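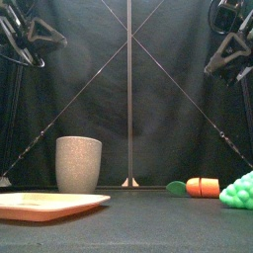 Reading time: 7 mins

Rellow cell, Saturday, bracing and fingers

Came in meaning to swap one finger pad and ended up giving the whole cell a going-over, and I'm so glad I did, because it is running better than it has since we bolted it together!

Started with the bracing. All week the pick positions had been wandering when both arms moved quickly at the same time. Never by much, but enough that the pinch on the carrot landed on the seam one run and beside it the next. I'd been blaming the wrist cameras. Then this morning I leaned on the frame while reaching for a hex key and the live view wobbled. Leaned on it again on purpose, wobbled again. Lovely. A fault you can make happen with your elbow is the best sort of fault.

So, the cross cables at the back, the pair that make the X over the upright. I plucked both like guitar strings and they were nowhere near the same note. The one running down to the left was dull, the one running down to the right had a proper ring to it. That means the frame was being pulled over to one side and held there, and every time the arms braked together it rocked back the other way.

What I did, so it can be done again:

Parked both arms with the grippers up and clear of everything, then power off at the wall. Backed off the lock nuts on the fittings. Took all the tension out of both cables before putting any back in, as chasing one against the other just goes round in circles (I tried that first, wasted a good bit of the morning). Checked the upright with the long level. Then a half turn on one side, a half turn on the other, pluck, listen, repeat. When the notes matched I checked the level again and did up the lock nuts while holding the barrel still with a spanner. If you don't hold the barrel it creeps round with the nut and you lose the lot.

The pale foot brackets all had a nip up as well. The centre one was looser than I'd like. I've put a paint-pen mark across each bolt head, so a quick look should tell us if anything has moved.

Also re-hung the black curtain where it had sagged on its clips. It still has creases in it. The detector doesn't care about creases, I checked, so please nobody bring in an iron.

Power back on, homed, and ran the elbow test. Dead still! I was grinning like a fool.

Then the test layout. Cup and square tray on the left, carrot and grapes on the right, clear table between them under the upright. I like keeping to this one for checks: the tray has a low rim that shows up any error in height straight away, the speckled cup is awkward for the depth estimate, and the play carrot punishes you if the fingers don't close square. The grapes are mostly there to be knobbly. 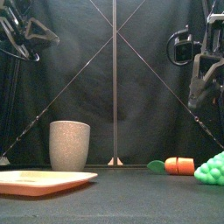

With the layout down I jogged each arm on its own first, slowly, watching the cable loops. The loop by the wrist camera on the right-hand arm is the one to keep an eye on. It has to have enough slack for a full roll of the wrist, and if you give it too much it gets ideas about catching on the finger links. I took a little out and re-tied it with a soft strap, then rolled the wrist end to end a few times. No snag. Left side was fine and I left it alone, which took some self-control.

After that, both together at the normal speed, then the fast profile. Nerura (our motion scheduler, for anyone new reading this) logged the stopping error at the end of each move and the difference is gorgeous. The right arm used to overshoot, shiver and settle. Now it stops. The left was always the better of the pair and it has tidied up too. I've saved the traces in the shared folder under Rellow, before and after, same scale on both so you can flick between them.

I did 200 cycles over lunch with the covers off the log, so to speak, sitting there with a sandwich watching numbers come in. 2 faults. One was me, I had left the stop button half pressed after the homing run. The other was a dropped carrot, and that one is real, and it's what got me looking at the fingers.

Looked down the wrist camera with the jaws closed. It's a really good way to inspect them, by the way, much better than crouching at the end of the table with a torch. You want the tips coming up to one clean ridge and the gap between the fingers staying narrow all the way down. If it opens out towards the tips, a finger has been knocked or a screw at the base has backed off. Ours needed a small adjustment at the base, then closed again, looked again, happy. It's also worth checking what's behind the tips from that view, as the fingers hide a fair chunk of whatever is nearest. I had a go with the tray and the cup in different spots to see how much we lose. More than I'd assumed, and I've made a note to approach the tray from further round.
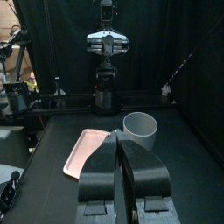 Odds and ends

Brouwer pads: the new batch is softer than the last. Grip on the cup is better, grip on the tray is much the same. I've put the old ones in the drawer and would like to keep them until we've got to 2000 cycles on the new set. Then compare the wear side by side.

Prendville fittings: we have one spare for the bracing cables. Order more before we need them. The threads on the lower left one feel gritty even after cleaning and I don't trust it for ever.

Wiped down the tabletop. The scuffs don't come out with the ordinary cleaner and I'm not trying anything stronger on that finish.

Bracing check is now on the sheet, every 7 days. Pluck both, listen, look at the paint marks, lean on the frame while watching the live view. Write down what you heard even if it's fine. If the notes are different, don't tweak one side only, do the whole sequence above.

Still to sort: the approach angle on the tray, a better strap for that right-hand loop, and I want to run the fast profile with the softer pads through a warm afternoon to see if the grip changes. Arms parked and cell powered down at 5. Cup, tray, carrot and grapes are in the box on the shelf.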